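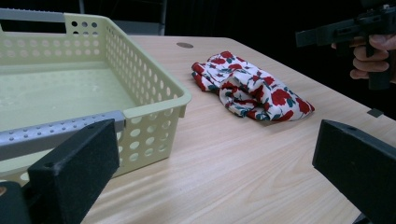
Über uns

Hallo und schön, dass du hergefunden hast! Wir sind Trila, ein kleines Büro in Romport, und wir probieren Greifer aus. Den ganzen Tag, und ja, das macht nach wie vor Spaß. Ich schreibe die Seite hier, weil ich beim letzten Mal nicht schnell genug weggeschaut habe.

Angefangen hat alles mit einem einzigen Parallelgreifer, der partout kein Geschirrtuch halten wollte. Karton, Dosen, Schrauben – kein Problem. Aber Stoff! Der rutscht, knautscht sich zusammen, und beim nächsten Versuch liegt er wieder ganz anders da. Seitdem ist weiches Zeug so etwas wie unser Steckenpferd. Inzwischen stehen 11 Greifer bei uns im Regal, dazu zwei Arme und eine Schublade voller Kameras, die dringend mal jemand sortieren müsste.

Was wir für dich tun? Du schickst uns deinen Greifer oder sagst uns, zwischen welchen du schwankst, und wir lassen sie an denselben Aufgaben gegeneinander antreten. 200 Durchgänge pro Modell sind bei uns das Minimum, bei Textilien gehen wir gern auf 1000. Am Ende bekommst du eine Tabelle, alle Aufnahmen und unsere ehrliche Meinung (die gibt es gratis dazu, ob du willst oder nicht).

Gerade stecken wir mitten in Jiltari, unserem Vergleich handgeführter Greifer mit breiten, blockigen Fingern. Tuch und Korb auf den Tisch, Kamera am Greifer, und los.
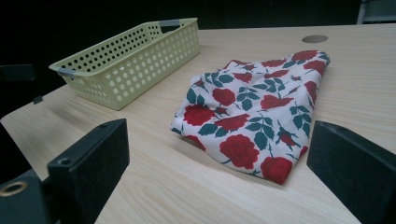 Rosentuch und gelbgrüner Korb, gesehen zwischen den beiden Greiferfingern.

Mich interessiert dabei vor allem der Blickwinkel: Wie viel vom Tuch sieht die Kamera noch, wenn die Finger dicht davor sind? Sitzt sie zu tief, hast du fast nur schwarze Blöcke im Bild. Sitzt sie zu hoch, wird das ganze Ding kopflastig und nach einer Stunde tut dir das Handgelenk weh. Bei der Steuerung nehmen wir meistens Mfinanga, unsere eigene kleine Software. Hübsch ist sie nicht, aber 914 Durchgänge am Stück hat sie schon ohne Absturz geschafft, darauf bin ich ziemlich stolz!

Im Oktober kommen dünne Fingerspitzen dran. Wenn du welche übrig hast: her damit. Und wenn du in der Nähe bist, schreib kurz und komm vorbei, Kaffee ist da.

Zuletzt bei uns
Jiltari: Warum wir mit Stoff anfangen
Kamera oben oder seitlich? Ein Zwischenstand
Mfinanga, neue Version zum Ausprobieren
Fingerbeläge im Vergleich, Teil 2

11 Mal geteilt | 2 Kommentare

© Trila, Romport | Kontakt | Impressum | Nach oben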